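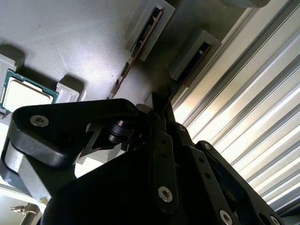 Zaltavham 演唱会巡演票务与现场运营岗位招聘

招聘单位：Futach 演出运营部
项目名称：Zaltavham 巡演（室内场馆段）
工作地点：Bragança，部分岗位随团
到岗时间：十二月上旬
用工形式：项目制合同，合同期至末场结算完成为止

一、项目概况

Zaltavham 巡演室内段共 7 场，均在座席制场馆举行。标准舞台布局下，单场可售座位为 1552 个，内场不设站席。预售分两轮进行：第一轮面向已登记会员，第二轮面向公众。两轮均通过 Nerkine 票务系统出票，采用实名登记、电子票入场。现场不设售票窗口，只设问题票处理台。

本次招聘涉及票务、入场、舞台及艺人统筹四个方向。各岗位由演出运营部统一管理，业务负责人为 Jailson Macedo。

二、岗位与职责

岗位 A：票务系统专员（2 名）

1. 在 Nerkine 后台建立场次、票档、座位图及预留座，开票前完成与场馆平面图的逐排核对。
2. 开票期间值守，监测排队队列、支付回调及锁座释放情况，异常按工单分级上报。
3. 处理重复扣款、超时未出票、实名信息更正等售后事项。
4. 识别批量下单及异常转让行为，整理订单记录并移交法务。本岗位不直接联系涉嫌倒票的账户持有人。
5. 每场结束后次日中午 12 时前提交售票、核销及退票三项对账表。

任职要求：两年以上票务平台或电商订单系统工作经验；能独立编写基本 SQL 查询；熟悉座位图文件的导入与校验。有大型演出开票值守经历者优先。

岗位 B：入场管理主管（1 名）

1. 编制各场入场动线、闸口分配及人员排班表。
2. 管理核验终端的领用、充电、网络测试与回收。
3. 主持开门前简报，与场馆安保确认安检标准及禁带物品清单。
4. 管理问题票处理台，对无法核验的票券作出放行或拒绝决定，并留存记录。
5. 演出中负责迟到观众分批入座，执行时段以舞台监督的指令为准。

任职要求：三年以上场馆或演出前台管理经验，持有有效的急救培训证明，能够使用对讲机进行规范通话。英语或葡萄牙语可作为工作语言。

岗位 C：舞台技术助理（3 名，随团）

1. 协助装台、拆台，按装箱单清点线缆、接插件及周边设备。
2. 协助监听系统布线与通道测试，填写线路表。
3. 更换曲目期间执行乐器及道具的上下场。
4. 对升降台、旋转台只做外观检查和区域看护，不参与操作。操作由持证人员负责。

任职要求：舞台技术相关专业毕业，或一年以上实际装台经验；能适应夜间作业；可搬运常规航空箱。应聘者须自备安全鞋，安全帽及反光背心由项目提供。

岗位 D：艺人统筹助理（1 名，随团）

1. 编制每日通告，包括出发、彩排、妆发、候场及返程时间。
2. 协调后台区域证件的发放与回收，证件按区域代码管理。
3. 跟进餐食、休息室及翻译安排。
4. 签署保密协议后方可接触行程文件。行程信息不得转发至个人账户或社交平台。

任职要求：中文流利，韩语或日语至少一门可胜任口头沟通；有艺人经纪或巡演执行经验；持有效护照，有效期须覆盖整个合同期。

三、工作时间

岗位 A 平日按办公时间执行，开票日及演出日实行轮班。第一轮开票于晚上 7 时开始，当班人员须提前到岗完成系统检查。

岗位 B、C、D 按演出日程执行。装台日与演出日之间至少保证一次连续十小时的休息。转场日计为工作日。

四、报酬与补助

各岗位报酬由固定项目费和场次津贴组成。场次津贴为每场 400 欧元，岗位 C 与岗位 D 另有随团补助，合同期内合计 2000 欧元，分两次发放，分别在首场和末场结束后支付。随团人员的交通与住宿由项目统一安排，自行更改行程所产生的费用由本人承担。

以上金额均为税前金额。固定项目费按岗位及经验核定，在面试阶段书面告知。

五、限制条件

1. 项目人员及其同住家属不得参加任何一轮预售，不得转让工作人员配额票。
2. 当前受雇于其他票务平台或票券转售机构者，不得应聘岗位 A。
3. 工作期间不得拍摄后台、彩排及未公开的舞台设计。
4. 应聘者须年满十八周岁，并具备在工作地合法就业的资格。

六、应聘材料

1. 中文或英文简历，不超过两页。
2. 近三年参与项目清单，注明场馆类型、观众规模、本人职务及具体工作内容。
3. 岗位要求中列明的证书复印件。
4. 应聘岗位 A 者，另附一份本人处理过的订单异常案例说明，须隐去客户信息。
5. 可到岗日期及合同期内的不可用日期。

材料合并为一个 PDF 文件，文件名格式为“岗位代码_姓名”。每人最多申报两个岗位，并注明优先次序。材料通过 Futach 招聘页面提交，不接受现场递交。

七、选拔流程

第一步为材料审核。第二步为线上面试，时长三十分钟，由 Jailson Macedo 及岗位所属小组负责人参加。第三步为实务测试：岗位 A 测试座位图校验与对账；岗位 B 测试排班及突发情况处置；岗位 C 测试线路表识读与装箱；岗位 D 测试通告编制与口译。

岗位 C 的测试在 Bragança 仓库进行，其余岗位可远程完成。未通过材料审核者不另行通知。候补名单保留至首场演出结束，期间出现空缺时按测试成绩依次联系。

八、其他

场次顺序与舞台布局可能因场馆技术条件调整，职责范围以签约时的附件为准。提交的个人资料仅用于本次招聘，招聘结束后按公司资料保存规定处理。岗位相关问题请在招聘页面的咨询栏提交，并注明岗位代码。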